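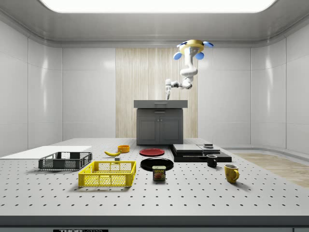

Figure 1. Wirker simulated cell, table layout with both crates, plates and mugs.

Wirker project – demonstration working group
Minutes of meeting, 2022-10-11, Zorholm, small meeting room and by call

Present: project lead, simulation lead, two operators, data engineer, Hattar representative (by call)
Apologies: safety officer
Minutes taken by: data engineer

1. Minutes of the last meeting
Accepted with one correction. Under item 4, "replay rate" should read "recording rate".

2. Status of remote-control demonstrations
The operators have recorded 900 demonstrations in the simulated cell using the Midia controller. The data engineer has checked 100 of them by eye. Of these, 33 were marked for a second look, most of them for long pauses in the middle of a reach. The group discussed whether a pause should count as a fault. The operators said that they stop when they lose track of the wrist angle, mainly when the arm is working low over the table. It was agreed to keep demonstrations with pauses but to label them. The training script will trim a pause only if the arm is not moving and the gripper command does not change.

The Hattar representative asked if trimmed and untrimmed copies would both be delivered. Yes, both.

3. Tasks and table layout
The layout stays as it is for the current batch. Tasks in use are banana to yellow crate, SPAM can to black plate, and yellow mug to red plate. The last of these is the slowest to record. Operators come in from the side for the handle and often have to back out and try again.

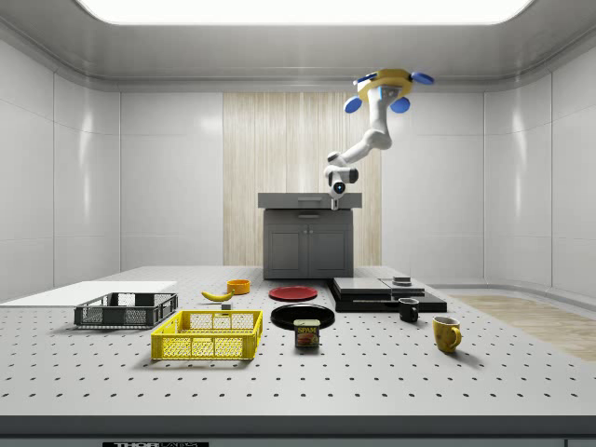
Figure 2. Arm hanging from the ceiling mount, gripper over the cabinet top.

The simulation lead asked for one fixed start pose for every demonstration, with the gripper pointing down over the cabinet. Some of the early recordings start from wherever the arm was left after the previous run. One operator was against a single fixed pose and would like small random changes to it, so that the trained policy does not depend on one exact start. Agreed: fixed pose for the current batch, small random changes from November.

The tiny gray block near the banana was raised again. It is easy to knock while reaching for the banana. Two options were put forward – remove it, or leave it and record whether it gets moved. The group chose to leave it in place. Its position at the start and end of each run will be added to the log.

Use of the dark gray crate was put off to the next meeting. The operators would like a sorting task with both crates. The simulation lead first wants to check the contact model on the crate sides, as the gripper sometimes catches on them.

4. Hand guiding
Hand guiding on the real arm at Zorholm has not started. The force limits need to be signed off by the safety officer, who was not present. The operators asked for a practice session before any recording. They expect hand guiding to be better for the mug and worse for the can, where a hand on the wrist tends to get in the way of seeing the gripper.

There was some disagreement on mixing hand-guided and remote-control data in one training set. The project lead prefers to keep them apart until each has been tested alone. The Hattar representative would like at least one mixed run to compare. Left open.

5. Controller issues
Midia dropped the connection 3 times last week. In each case the arm held its position and the run was thrown away. The data engineer has the logs and will send them to the Midia support desk.

The gripper trigger is still too sensitive at the start of its travel. One operator has been using a changed setting on one workstation without noting it in the run file. The setting must be written down from now on, and both workstations are to use the same value.

6. Actions
Data engineer: add pause label and block position to the log format. Send connection logs.
Simulation lead: set fixed start pose, check contact on crate sides.
Operators: agree on one trigger setting and record it. Redo the yellow mug runs that have no setting noted.
Project lead: ask the safety officer for a date on the force limits.
Hattar: send written proposal for the mixed training run.

7. Any other business
The monitor arm at the second workstation is loose. Operators to report it to facilities.

Next meeting: November, date to be sent by email.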